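The drawer next to my stove finally jammed for good in October. I'd been bumping it open with my hip for months, and then one evening I wanted the potato masher and the thing gave me half an inch and stopped. I got a butter knife in the gap and wiggled it around for a while. The culprit was a ladle, which I own two of for reasons I can't remember.

So I took the whole drawer out and dumped it on the bed. (Don't do this. I was picking crumbs out of the quilt at bedtime.) Then I stood there eating crackers and looking at it all. Three can openers! One of them has never opened a can in its life, it just sort of chews around the edge and gives up, and I have moved it through two apartments.

My friend Jeanie Urquhart has been after me for ages to get the everyday stuff out of drawers completely. Her kitchen in Ovton is tiny, even smaller than mine, and she keeps a row of odds and ends along the back of the counter: a bowl, a box, a cup, a tray, whatever she had lying around. Everything she uses daily lives in that row and everything else has to fight for a spot in the cupboard. I always thought it would drive me nuts having things out in the open, but I'd just spent ten minutes fishing for a ladle with a butter knife, so I wasn't in a strong position to argue.

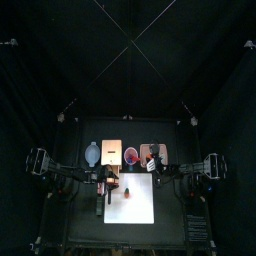

The nice part about the one-row idea is that it has a built-in limit. When the back edge is full, it's full, and you can still chop an onion in front of it. I gave myself a budget of zero dollars and went shopping in my own cupboards. I found a plastic cup from a Sturnell picnic set (the rest of the set is long gone), a shallow tray that used to hold soap, and an oval dish my aunt gave me that I've never once served anything in.

The cup was easy, that's for small skinny things like the peeler and the good scissors. The tray took me longer. I kept wanting to pile it up, and the second you pile it up you've basically made another drawer. Now the tray is only for whatever I'm cooking with right this minute. The spatula goes down there between flips and the counter stays clean, and I can't believe how many years I spent wiping egg off the counter next to the stove.

The oval dish has garlic in it at the moment, plus a lime that's seen better days. I might switch it to tea bags.

I did try a wooden box with a slot in the lid, thinking I'd use it for receipts and coupons. Bad idea in my kitchen! I stuffed things in for a week and never looked at any of it again, including a coupon for 5 dollars off at the hardware store that I really wanted. The box has moved to the hallway, where it can eat the mail.

As for the drawer, it went back in with about a third of what came out. It slides with one finger now and I keep opening it just to feel it go. The spare ladle went to Jeanie, who didn't have one, and two of the can openers are gone. I kept the chewy one by mistake, so I'm back to opening beans the hard way until I get to the store.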